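Convocatoria de participantes: estudio sobre pruebas vestibulares en la migraña con vértigo

El Instituto Zisance de Neurootología abre el plazo de inscripción para un estudio observacional sobre la utilidad diagnóstica del impulso cefálico con vídeo (vHIT) y de los potenciales evocados miogénicos vestibulares (VEMP) en adultos con migraña vestibular. Investigador principal: Kibet Mfaume. Código interno del protocolo: TRONUDECK-2.

Objeto del estudio
El diagnóstico de la migraña vestibular se apoya principalmente en la historia clínica. El protocolo compara los registros de vHIT y VEMP obtenidos en fase intercrítica con los de un grupo de control sin antecedentes de vértigo ni de cefalea recurrente, y analiza la variabilidad de las medidas entre visitas. No se administra ningún fármaco ni se modifica el tratamiento habitual.

Tamaño previsto de la muestra
267 participantes, de los cuales 193 corresponden al grupo con diagnóstico y el resto al grupo de control.

Criterios de inclusión
Edad entre 18 y 65 años.
Grupo con diagnóstico: migraña vestibular confirmada en informe de neurología u otorrinolaringología, con episodios en los últimos doce meses.
Grupo de control: audiometría normal y ausencia de enfermedad neurológica conocida.
Capacidad para firmar el consentimiento informado.

Criterios de exclusión
Enfermedad de Ménière, neuritis vestibular previa o cirugía de oído medio.
Lesión cervical que limite la rotación rápida de la cabeza.
Uso de sedantes vestibulares que no pueda suspenderse 48 horas antes de cada visita, siempre a criterio del médico prescriptor.
Embarazo.

Procedimiento
Cada participante acude a dos visitas, separadas por cuatro semanas. La duración de cada visita es de alrededor de 2 horas e incluye anamnesis, exploración oculomotora, vHIT de los seis canales semicirculares y VEMP cervical y ocular. Entre ambas visitas se cumplimenta un diario de síntomas en papel.
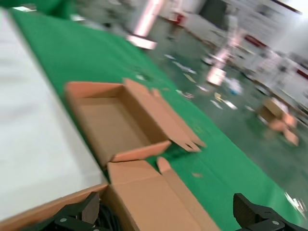
El diario se entrega al finalizar la primera visita y se devuelve cumplimentado en la segunda. Los registros incompletos no excluyen al participante, pero se analizan por separado.

Compensación
Se reembolsan los gastos de desplazamiento previa presentación de justificantes. Los participantes que lo soliciten recibirán copia de sus resultados, sin valor de informe diagnóstico.

Protección de datos
Los datos se tratan de forma seudonimizada. El participante puede retirarse en cualquier momento sin indicar el motivo y sin efecto sobre su asistencia sanitaria.

Inscripción
Las solicitudes se presentan en la secretaría de la Unidad Pacheco, indicando el código del protocolo, la edad y el grupo al que se opta. Los candidatos al grupo con diagnóstico adjuntarán copia del informe médico. Las primeras visitas se programarán a partir de agosto.

Fecha de publicación: 13 de julio de 2025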